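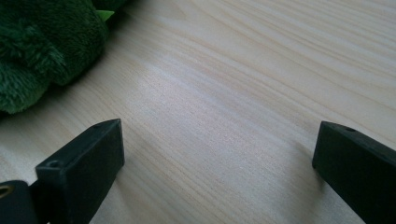 第2回 手持ちグリッパによる教示と模倣学習(配布メモ)

2022/03/31 版。急ぎで作ったので抜けあり。口頭で補います。

0. 今日の範囲
・ロボットなしでデータを取る方法
・手首視点と頭部視点、それぞれ何に効くか
・Hulerex の結果の読み方
・布、毛足のある物など、柔らかい対象の話を中心に
前回の遠隔操作の続き。前回休んだ人は先に Birura の資料の前半だけ読んでおくこと。

1. なぜ手持ちか
遠隔操作は遅い。慣れた人でも、布の端をつまむだけで何度もやり直す。力の感覚が返ってこないのが大きい。
手持ちグリッパなら人の手首の速さがそのまま残る。つまみ損ねてすぐつまみ直す動きも記録に入る。この「つまみ直し」が後で効いてくる(4節)。
難点は、人の腕とロボットの腕で届く範囲が違うこと。人には楽な姿勢がロボットでは関節限界、というのがよくある。収録後に逆運動学でふるいにかける。

2. 収録の手順
(1) 机の上にかごと対象物を置く。置き方は毎回変える。
(2) 両手に1台ずつ持ち、指を開いた状態で開始姿勢へ。
(3) 合図で開始。対象物をつまむ、持ち上げる、かごに入れる、離す。
(4) 開始姿勢に戻って終了。途中で失敗しても止めない。
各グリッパの姿勢はマーカー板から推定。板が手や布で隠れると位置がとぶので、短い欠落は補間、長い欠落はその区間を捨てる。閾値は Nogueira の設定をそのまま使っている。根拠は弱い、と思う。
指の開き幅は別に記録。これを忘れると、つかんだのか触っただけなのか区別できない。

収録したのは 844 本。ふるいにかけて残ったのが 616 本。
落ちた理由で多いのは姿勢の欠落、次が到達範囲外。時刻ずれは少ない。

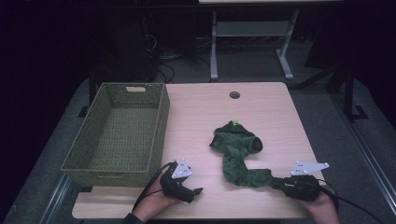 時刻合わせについて補足。手首カメラ、頭部カメラ、開き幅の三つは別々の時計で動いている。最初と最後に指を閉じて開く動作を入れ、そこで合わせる。片方だけだと長い収録でずれてくる。レポートで「同期済み」とだけ書いてきた人は減点します。どの動作で、どの信号同士を合わせたかまで書くこと。

3. 視点の使い分け
手首視点:指先と対象の相対位置がよくわかる。つまむ直前の補正はほぼこちら。ただし対象が視野の端にあると全体の形がわからない。机の木目くらいしか手がかりのない区間もある。
頭部視点:かごとの位置関係、もう片方の手。粗い移動の段階で効く。一方、指の間の様子は手でかくれやすい。
Vesau は手首視点だけで学習する方策。Hulerex は両方を入れる。比較するときはここが違うのを忘れずに。ネットワークの大きさも少し違うので、差を全部視点のせいにしないこと。

4. 結果の読み方
評価は対象ごとに 17 試行。少ない。1回の成否で成功率がかなり動くので、表の小さい差には意味を持たせない。
硬い対象では両者の差はほとんどなし。
柔らかい対象では Hulerex がよい。失敗の内訳を見ると、Vesau は持ち上げた後にかごの縁で布の端を引っかける例が目だつ。つかむところ自体の失敗は両者で似たようなもの。
つまみ直しを含むデータを抜いて学習すると、両方とも柔らかい対象で落ちる。下がり方は Vesau の方が大きい。「きれいな」教示だけ集めればよいわけではない、という例としてよく引かれる。
ただし抜いた分データの本数も減っている。本数をそろえた対照実験はまだない。8月に追加収録の予定とのこと。

5. よくある誤解
・「ロボットなしで取れるので校正はいらない」→ いる。手持ち側とロボット側で指先の基準点がずれていると、そのまま把持位置のずれになる。
・「柔らかい物は形が決まらないから姿勢推定は無意味」→ 推定しているのはグリッパの姿勢であって、対象の姿勢ではない。混同が多い。
・「両手で取ったデータは片手の学習に使えない」→ 使える場合もある。もう片方が何をしていたかによる。布を押さえていたなら無理。

6. 次回までの課題
a) 4節の対照実験を自分で設計する。本数のそろえ方を具体的に。
b) マーカーが隠れた区間を補間した場合と捨てた場合、それぞれ学習データにどんな偏りが出るか。半ページ以内。
c) 余裕のある人は、開き幅の記録が全部消えていた場合に手首視点の映像だけで復元できるか検討。毛足の長い対象だと指の縁が見えにくくなる点に中意。

提出は次回の冒頭、紙で。図は手描きで可。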